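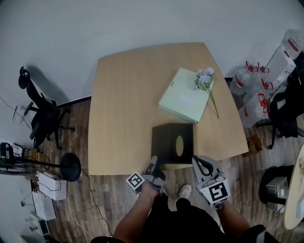 Tips for practising pick-and-place at home

If you have joined the Tuesday club this September and carried a pair of hand grippers home in your bag, you will soon find that the spare room is a much harder place to work than the club bench. I have been helping with the student project for 2 years now, and these are the bits of advice I find myself repeating over the tea urn.

Choosing the table

A light, plain table is kindest. Push the chairs well to either side before you begin, and leave yourself room to stand square to the front edge with both elbows free. Ours has a rounded front, and I tell everyone to keep small boxes a hand's width back from the curve -- they do like to tip.

Picking your objects

Raid the house. A tissue box is a lovely first object, being light and square, and a flat box laid at an angle gives you something to work around. An artificial flower stem across the top makes people slow down wonderfully, because a careless wrist will sweep it straight onto the floor. Vendula Hájek brought the first flowers to club and we have gone through a good many stems!

Squeezing without crushing

Bring both grippers in low and together, one either side, and stop as soon as the pads touch. Breathe out, then lift. Beginners nearly always lead with their stronger hand and the box goes skating off sideways.

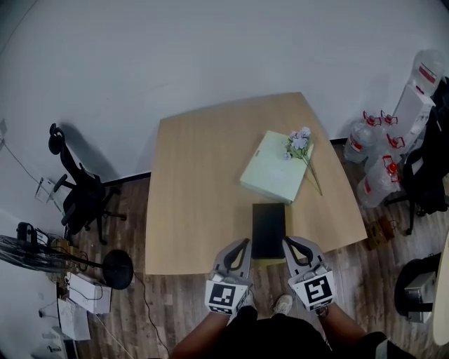
Keeping the markers clean

Wipe the printed squares with a dry cloth before every session, and please don't use kitchen spray, which lifts the ink (I ruined a set that way). Hold your wrists so that the squares stay facing you. A sleeve flopping over one will spoil a whole run, so roll them up.

How long to go on for

Shorter than you think. The juniors handed in 228 runs last term and we kept 222, and most of the poor ones came at the end of a long evening when arms were tired. Ten minutes, a biscuit, and ten minutes more will do nicely.

Recent tips
Taming cables under a workbench
Storing the Dendano kit between terms
What to pack for the Arari schools' day
Sorting 2,000 screws without losing your temper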